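3.2 Storage and surface habits in home kitchens

Households in Nindau and Tirnesar were asked where they kept cutting tools and how they arranged the counter they used most. Of 440 forms sent out, 200 came back complete. Answers were coded by the first author and checked by Laine Org, using the scheme in Varma (2020). Boards left out on the counter were coded as "standing", and boards put away after each meal as "stored" – a split that earlier work on the Ridgeway homes did not make. 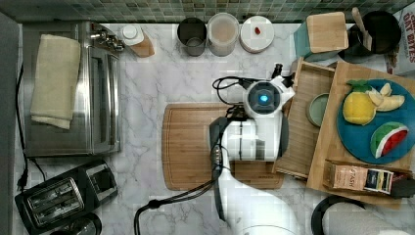
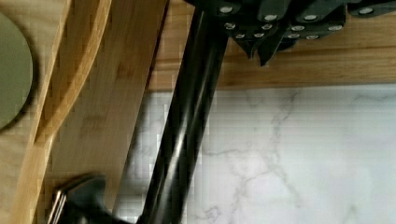 Figure 8. Kitchen details: a cutting board on a marble counter (first picture) and riveted knife handles (second picture).

Standing boards were more common in homes where one person did most of the cooking. In shared homes the answers varied more, and several people in the same household gave different places for the same knife. We kept both answers in those cases. Floor area had little effect on either measure, although the smallest apartments in Tirnesar often had only one usable stretch of counter. Forms returned in August were treated separately, as many families were away for part of that month.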